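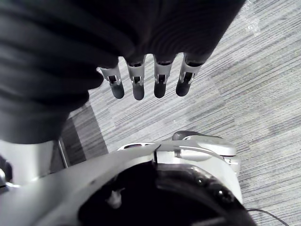

Slide 4: Covers and hands, what we check before a run

Start with the sleeve. Ours is ribbed and fabric-like and goes over the bulky part of the hand, with the four fingers left bare. The site rule at Grarnel is that it must never reach the finger joints. Ask who in the room has a written rule for this. Wait for hands.

Small windows in the finger segments: you can see the joint or pin through them. Fluff gets in. Look in each one at the start of a shift, with the power off. Abdelkrim's log has 557 checks since January. Don't read out the table, it's in the handout.

Parking. Fingers point down, clear of the casing. Gillies park theirs with the fingers closed and that is fine too, but pick one and write it down.

Cables. Mention the black one on the carpet, bottom right. Our rule: no cable crosses a walkway without a cover, and 600 mm of clear floor on the side where people pass.

Slide 5: Who signs

2 signatures, operator and checker, never the same person. Ghizlane Mahrous keeps the sheets for the Drornen cell. If she is in the room, let her take the question on missed signatures.

Say plainly that this is our house practice and sits under the risk assessment. It does not replace it.

Slide 6: Stop and report

Torn sleeve: stop, tag, report. No tape repairs. Gasurer still allow tape for one shift, expect a question.

Roughly 2 minutes left here. Skip slide 7 if late.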